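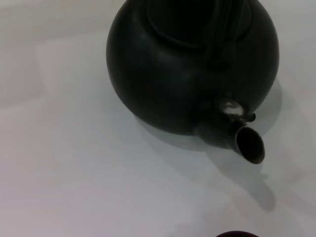 Mar 1, 2022

Madder again! Third week of it, and I still can't get the red that Macarena pulled out of the Pilirmont roots last fall. Writing this up before I forget which skein was which, because the tags got soaked and my pencil marks on two of them are basically a rumor at this point.

Wool: the Clurkel two-ply, 652 g dry weight, scoured last night with the usual soap and left to sit till morning. It rinsed fine but I think there was still a bit of grease in it, you can feel it between your fingers (sort of a drag). Wichai says I always say that. He's right, but I wrote it down anyway.

Mordant was alum with a little cream of tartar, same as before. I took it up slowly and held it for an hour, then let the whole pot cool with the wool still in. Osamu came by during the hold and wanted to know why I don't just mordant cold over a few days like he does. Good question, and I don't have a great answer other than I'm impatient and I wanted the pot back. He's going to lend me his bucket with the tight lid so I can run one his way, side by side with mine.

Roots: from the Cukton bag, lot 3178, chopped not powdered. I soaked them overnight and poured off the first water, which came out that ugly tan-yellow, and kept it in a jar in case somebody wants a tan. Then fresh water over the roots and a spoonful of chalk, since our tap water is so soft. Phúc thinks the chalk is the whole story. He grew up with well water so hard it furred up everything it touched, and his aunt's reds were apparently like brick. I'd love to see one of those! Asked him to dig out a scrap if there's any left at his mother's place. 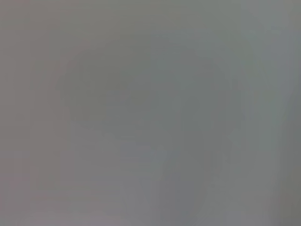 Heat is where I went wrong last time, so I babysat it. Went up over two hours and topped out at 74 C, which I'm pleased with, given that the hot plate has two moods. Last time it ran away from me while I was on the phone and everything went brown, and then I spent a whole afternoon pretending I liked brown.

Pulled a sample strand every so often and laid them out on a wet towel in order:

first strand: peach, kind of pretty
second: salmon
third: orange, strong
fourth: orange going red, the one I like best wet
fifth: same as fourth as far as I can tell
last one, after sitting in the cooling bath: deeper, a bit muddy at one end where it was folded under

So most of the color is in by the fourth pull and the long soak only adds depth, plus some mud if you don't keep the wool open in the pot. Move it around more next time! I got lazy in the second half. Also use the bigger pot. That much wool in that pot is a squeeze and I knew it was a squeeze.

Put one skein through an iron dip at the end just for fun and it went a sort of plum-gray. Kristóf has already claimed it for the hat. I told him it might feel harsh, iron does that, and he said he has a harsh head. Fine.

Side note on rinsing. I poured the rinse a bit at a time and checked it against a white bowl, and it was still giving off orange way past the point where I wanted to go home. The Thân booklet says to let the wool dry fully and cure a week before the final wash. I've never had the patience, but half of these are going to get the full week and the other half I'll wash tomorrow. Then we can compare and stop arguing.
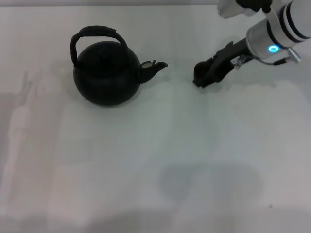 Black kettle on the gray tabletop.

To do:
- new tags, the waterproof kind, and a proper marker
- get Osamu's bucket
- six small test skeins with different amounts of chalk, same roots, same day
- ask Macarena if her roots were three years old or older, she told me once and I didn't write it down
- lightfast strips in the south window, leave them till April and don't let anybody "tidy" them
- dry the spent roots on the screen, they're good for a second bath, probably the peach

The yellow jar is on the lower shelf with a strip of tape on the lid. Please don't pour it out.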